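Wed 27 June

So Prollwood has a date again. It's November now. Before that it was spring, and before that it was "when it's ready," the only one of the three I ever believed.

For anyone who hasn't been keeping a diary of this (good for you), Prollwood is the small-town mystery RPG from Cavo, the studio that made Fetness, a game I have finished twice and would defend in court. You play a substitute mail carrier. There are letters. You're not supposed to open them, and I have opened every single one in the demo.

I've put 1255 minutes into that demo. It's two hours long. I know which floorboard in the post office creaks and I know the dog's schedule. If they cut the dog, I want my money back, and I haven't paid them any yet.

The delay post went up on Cavo's forum on Monday and had 2723 replies by the time I'd made coffee. I read more of them than I should admit. A good third were people canceling preorders, and the rest were people telling those people they'd be back by Friday. One guy had taken vacation days for the old date and wanted to know whether he should move them. Sir, go to the beach.

The reason they gave is voice work. The whole thing is going to be fully voiced now, every shopkeeper, every crank at the town meeting, even the letters.
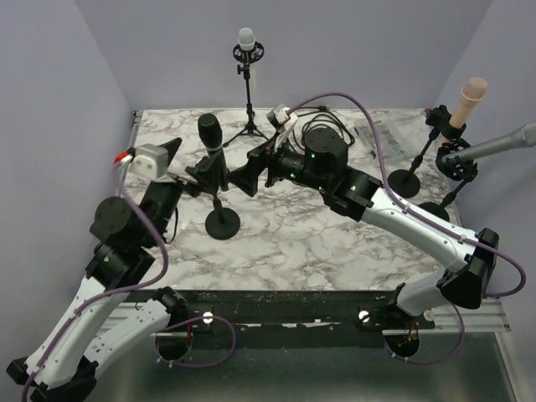 Four microphones and still no release date.

I have mixed feelings about it. Fetness had almost no voices, just grunts and one very memorable sigh, and I'd made up a voice for everybody in my head. Mine were pretty good! The ferry captain was basically my uncle. In a sequel-ish thing like this I'll probably spend the first few hours annoyed that people sound wrong, then forget I ever minded.

What worries me more is Fahmy, the second town. It was all over the first trailer, with the canal and the night market, and the new post doesn't mention it once. I searched the page. I searched it again with different spelling. Somebody on the forum asked and got a smiley face from a moderator, and I've been thinking about that smiley face for two days.

Meanwhile I've started Fetness over, on the hard setting this time, and I'm stuck at the lighthouse with no lamp oil and one boot. If anyone remembers where the other boot is, leave a comment, but please don't tell me about the well.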